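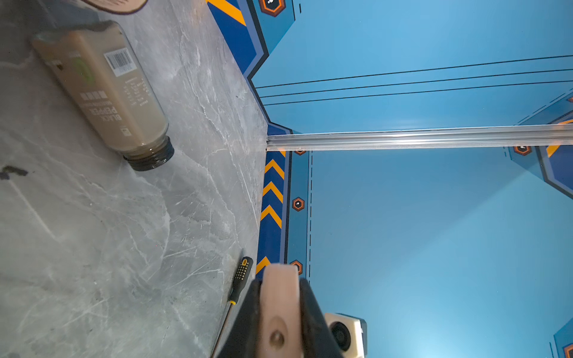

Ticket: remote stops sending, display comes back blank
Product: Gradau wall unit remote
Site: Eltgate, back room
Status: open
Priority: low

The remote works for a while after a battery change and then stops. The display fades first, then the buttons do nothing. Wall unit is fine when run from its own panel. Remote was bought through Fontes with the unit.

What I have done so far:

Changed the batteries. Display came back, unit responded to power and temperature. Stopped again after 3 days.

Changed them again, from a new pack. Lasted 7 days.

Took the battery cover off with a screwdriver because the tab sticks. Contacts look clean to me. No corrosion. The spring on the left side feels softer than the other one.
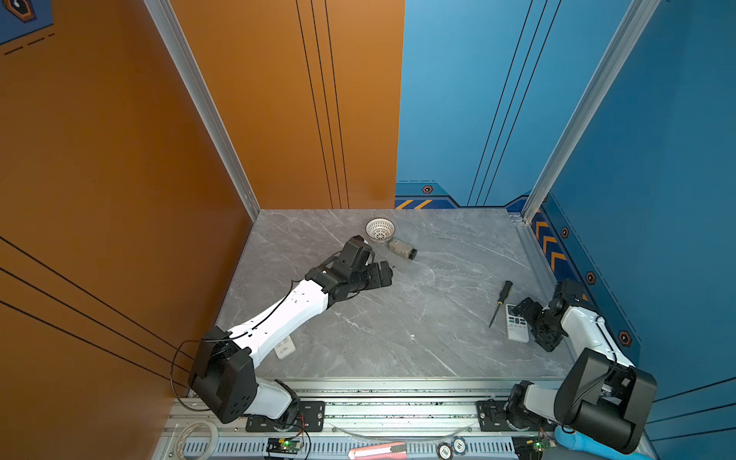

Tried it from different distances as well. With new batteries it reaches the unit from 10 feet without trouble, so I don't think it's the sensor. Tried it with the overhead lights off. No change.

The table needs clearing before I take the remote apart any further. Pepper jar and the white bowl go back to the kitchen. Used batteries are getting mixed in with the good ones, so I will put the used ones in a bag and mark it.

Update, afternoon
Put in the last set and left the remote alone with the cover off. Display was blank again by 17:00. Pressing the batteries toward the spring brought it back for a few seconds. 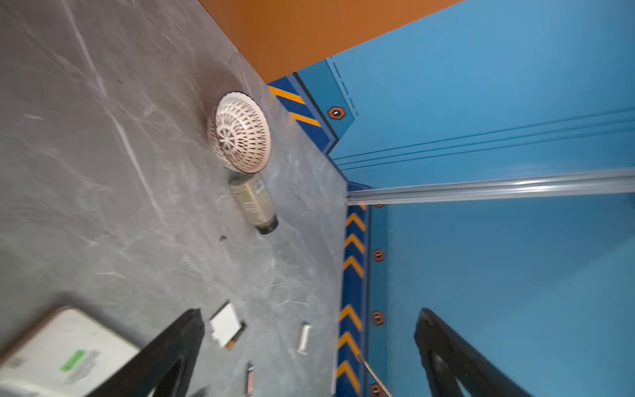

Tastska support: Thanks for the detail. If the display returns when you press on the batteries, the spring is not making full contact. Please pull it out slightly with your fingers and try again. Also check that both batteries are the same type. Mixing old and new will give you the same fault.

Pulled the spring out a little. Display is on and steady. Checked the types too, and one was from an older pack. I can't say which of the two it was.

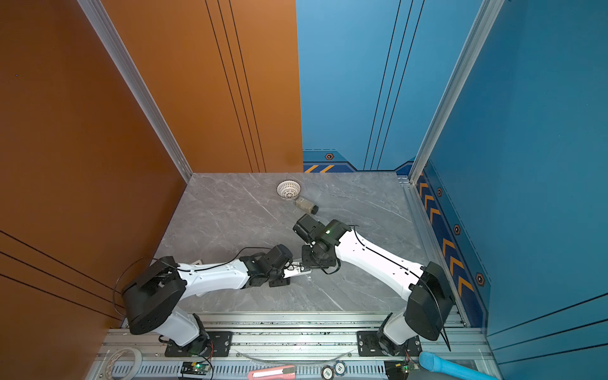

Cover is still hard to close. The tab catches on the lower edge and I have to push it in with the screwdriver. If there is a replacement cover I would like one, otherwise I will tape it.

Leaving the ticket open until the remote has gone more than 7 days on one set.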